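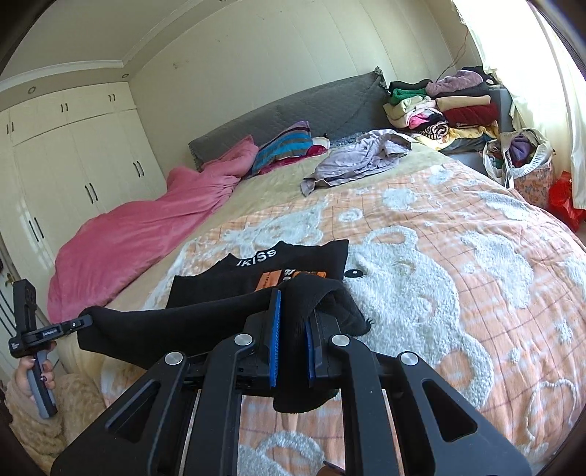 2. Method

2.1 Recording the demonstrations

The aim of our project was to find out if a two-handed policy for folding socks can be trained only from demonstrations made with hand-held grippers, in a normal bedroom. Định Hứa wrote the training code and I, Ngân Huỳnh, was responsible for the recording and the labels. We worked in the student house in Purnlow during February.

One person holds one gripper in each hand. Each trial begins with a sock on the bed. The person takes one end of the sock with each gripper, pulls until the fabric is straight, and then brings the ends together. We did not clear the room between trials — a policy that learns only from an empty table is of small use in a home.

We kept 800 demonstrations after checking. A demonstration was removed if the tracking was lost or if the two recordings could not be matched in time.

2.2 Dark fabric on dark fabric

A black sock on a light bedspread is easy to separate by color. Over a black T-shirt it is much harder, and the gripper fingers also hide part of the knit. For this reason we made a separate group of 174 demonstrations with dark clothing under or near the sock.

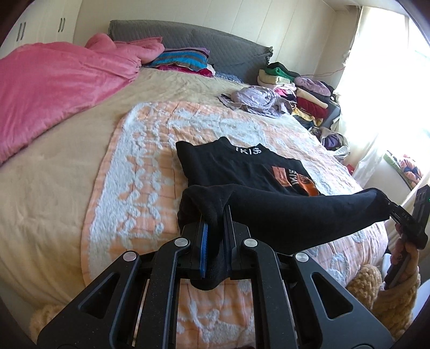 In this group we labeled the moment of the second grasp by hand. The automatic label uses the finger opening, and it often came too early, when the fingers were closing but had not yet taken the fabric. The hand labels took much longer than we had planned.

3. Result

We tested both policies on the two-arm station of the Shokri lab in Floltville. The policy trained without the dark group completed 80 percent of the light background trials. With the dark group added, it reached 87 percent on the same trials. We expected a change only for dark backgrounds, so this was a surprise to us. It may come from the better grasp labels and not from the colors, but our data cannot separate the two causes.

The most common failure was a grasp that took two layers of the sock at the toe end.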